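3.2 Collecting the sweeping demonstrations

All demos by remote control, two arms, one operator. We tried leading the arms by hand first (Lindsay, Moffat) and gave up on it: sweeping needs both sides moving at once and one person can't push two wrists and still watch the bristles. Hand guiding was kept for the single-arm tasks in Section 4. The operator sees the same views the policy gets, nothing else. Items start inside the taped grid, cell drawn at random before each run.
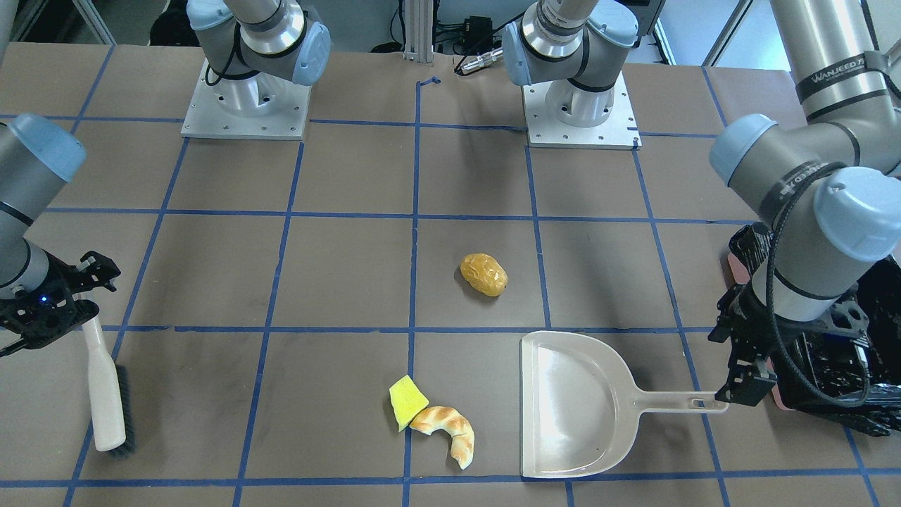
3.3 Operators and data

Two operators, Imrie and Innes, 21 sessions at the Medholm site, most of them in December. Total 2,645 demonstrations after filtering. A run was droped if the operator let go of a tool midway or if either arm faulted. Pauses under 9 seconds were left in, longer ones trimmed.

Figure 3. Sweeping task, workspace and tools. Brush goes with the right arm, dustpan with the left, bin lined with a black bag.

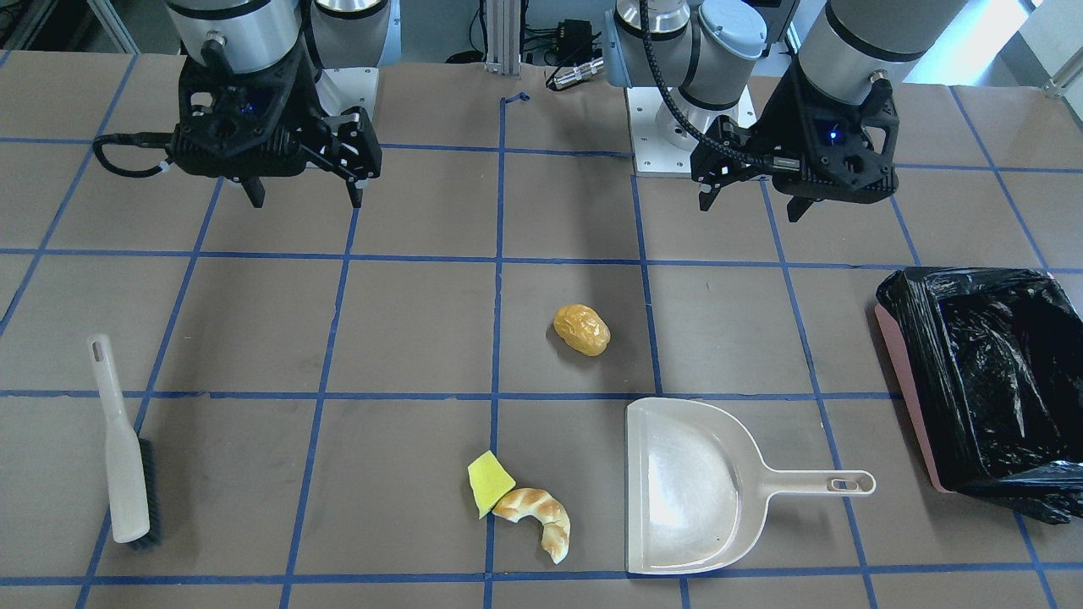 Start pose matters more than we expected. Early runs began wherever the arms had been left, and the policy learned to hover. From session 9 on, both grippers start open and clear of the tools. Grasp on the dustpan handle is the hard part to teach. Imrie comes in low and slow, Innes from above, and mixing the two gave worse grasps then either alone.
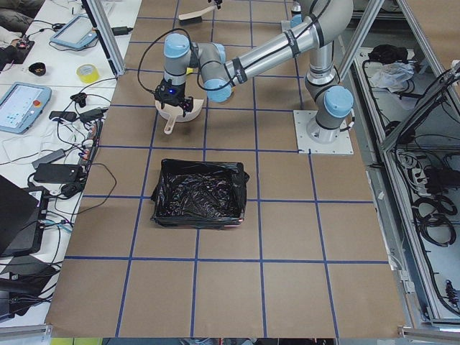

So the operator label is passed in as an input for the grasp phase only. Emptying into the bin was recorded as its own segment, with a seperate start marker set by the operator. Results by segment are in Table 2.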